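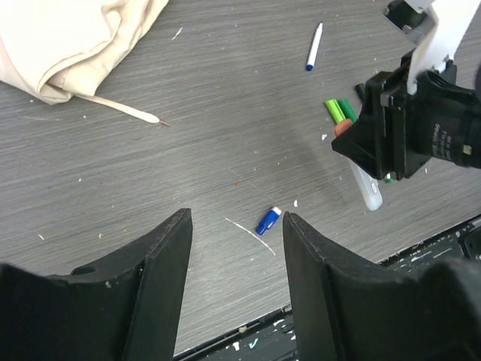 April 18, 2022

The right arm stopped closing properly last week and it took me four evenings to find out why. I am writing it up mostly so that I can find it again, and because the one forum thread I found on the same fault ended without an answer.

The task is clearing up a table of art things. Pens go in a tray, cloth goes in a box. Two arms share the work, left and right, and each gripper is driven by one servo in the housing behind the fingers. The control software is Skivero, with my own scripts on top, which I keep in a folder called Kuruc.

The fault looked like this. The right gripper would come down over a marker, begin to close and then report that it was holding something. The arm lifted and the marker stayed on the table. The script believed the report, carried the nothing over to the tray, opened, and went back for the next one. It did this happily until I stopped it. On the first evening I thought the fingers were slipping, so I cleaned the pads and tried again. No change.

I then did what I should have done first and read the log. Skivero decides that something is being held when the servo current goes over a limit and the position stops changing. My limit was set at 300. With the gripper empty and in mid air, the right servo was reaching 1,068 on the way in. The left one, doing the same thing, never got near the limit. So the right gripper was fighting itself, and the software took the effort for a grip.

I took the fingers off and the servo turned freely. I put them back on and it was stiff again. One of the four screws on the finger plate was a longer one from the wrong bag, and its end was rubbing on the slide. I had replaced the plate in September and must have mixed the bags up then. It had been slowly wearing a groove ever since, and I suppose the groove got rough enough in the end to matter.

There was a second problem, and I like this one less. While I was testing, the right arm pressed down on the table and kept pressing. Because the gripper said it was full, my script had skipped the height check, which only ran when the gripper was empty. The arm pushed until the shoulder servo cut out on overload. The position count at that moment was 1,833, well past where it should have stopped. My hand was on the table at the time, on the far side, and it could just as easily have been nearer.

What I have changed:

The long screw is out and a short one is in. The groove is filed smooth, and empty closing is back under the limit.

The height check now runs all the time, whatever the gripper says.

Each gripper opens and closes once in the air before a run. If the current is over the limit, the run doesn't start.

The stop button has moved from the shelf to the front of the bench. It is a Drudura one and the lead is only just long enough.

I have done 20 clearing runs since then with no false grips on the right side. The left dropped one pen, but it knew it had dropped it and went back.

I still need to order a new slide from Cernero, as the filed one has a bit of play in it. If anyone has the same arms and has fitted the metal slide in place of the plastic one, I would like to know if it needs different screws.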